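Section 4: Fitting the finger pads and running the towel test

Do this section after the finger blocks are bolted to their mounting blocks. You need the Genden pad sheet, a hobby knife, contact cement and isopropyl alcohol. The test towel and rack come out of the Komness shelf bin.

4.1 Fitting the pads

1. Open the jaws all the way and lock the trigger.
2. Wipe the inner face of each finger with alcohol. Let it dry.
3. Cut two pads from the sheet, part 2487. Cut slightly small -- a pad that hangs over the top of the finger will catch on cloth.
4. Spread cement on both surfaces, wait until it is tacky, and press the pad on from the bottom up.
5. Clamp for 100 minutes.

CAUTION: Keep cement out of the threaded inserts. Once it sets in there, the mounting block has to be reprinted.

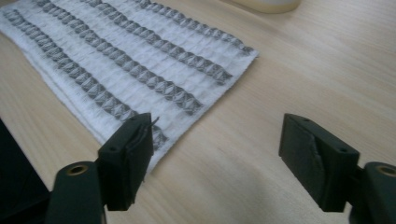 Pad wear shows up first along the top edge, so check there before every session. Run a fingernail across it and see if it lifts. The left pad has wrinkled and started to peel at its upper edge, and a loose strand is standing up from the top of the finger. Trim strands with scissors. Do not pull them. Replace a peeling pad as soon as you have a spare, and change both sides together so the grip stays even.

4.2 Towel test

1. Put the rack on the table with clear space on both sides.
2. Drape the towel over the arm so it hangs down front and back.
3. Bring the open fingers up to the towel and close them slowly on the front panel.
4. Lift, move clear of the rack, and lay the towel flat on the table.
5. Repeat until the Gosum counter reads 300. Log every drop.

Note: The Georgiev spring is stiffer than the one in the first kit. If you have it fitted, back the stop screw out 2 turns before you start.
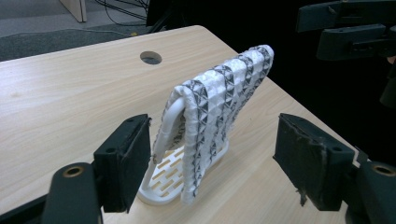 Towel over the rack arm, fingers open on either side.

4.3 After the test

Brush lint off both pads with a dry toothbrush -- no alcohol this time, it softens fresh cement. Check the finger screws for play and tighten by hand only. Store the gripper with the jaws open.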